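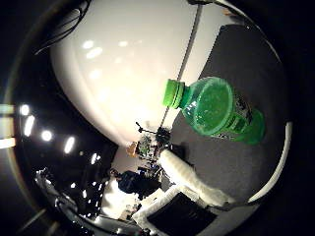
Wrist camera view with a capped green bottle on its side and one padded finger.

Musard W2 Wrist Camera Module
Reading time: 2 min

The Musard W2 is a compact wide-angle camera for the wrist of a robot hand. It gives the operator a close view of the fingers and the object, along with a good part of the room. The module is sold on its own or as part of the Testach hand kit, part number 511.

What is in the box
The camera comes with a mounting ring, a 450 mm cable, 2 spare lens covers and a hex key. The bracket for Cemusow arms is ordered separately. Older Zelenák wrists need the adapter plate as well.

Mounting
Power down the arm and wait for the brakes to set. Slide the ring over the wrist flange with the notch facing the palm, then fit the camera and turn it until it clicks. Tighten the three screws a little at a time, going around twice. Leave a loop of slack in the cable and turn the wrist slowly by hand through its full travel before you clip the cable down.

Checking the view
The lens gives a round picture with dark corners, and straight lines bend strongly toward the edge. This is normal for the W2 and does not need to be corrected at the mount. What matters is that the working finger can be seen along most of its length and that the palm sits at the bottom of the picture. A plastic bottle laid on its side makes a good test object – you should be able to make out the ridges on the cap. If the palm sits too high, loosen the ring and tilt the camera one mark outward.

Shiny panels near the hand will pick up ceiling lights. Set the exposure with the arm at its normal working position and the room lights on.

Care
Wipe the lens with a dry microfiber cloth at the start of each shift. Do not use alcohol on the cover; it clouds the coating. Padded fingers shed a little fiber as they wear, so check the gap between the ring and the palm and clear it with a soft brush. Check the ring screws every 200 hours. Replace the lens cover when scratches show in the live view, and repeat the view check afterward.

If the picture drops out when the wrist turns, look at the cable clip first – it is usually set too tight. A picture that stays black after a restart points to the connector. Reseat it with the power off.

Page updated May 19, 2022

Shares: 2
Comments: 0

We use cookies to remember your region and cart. Accept | Settings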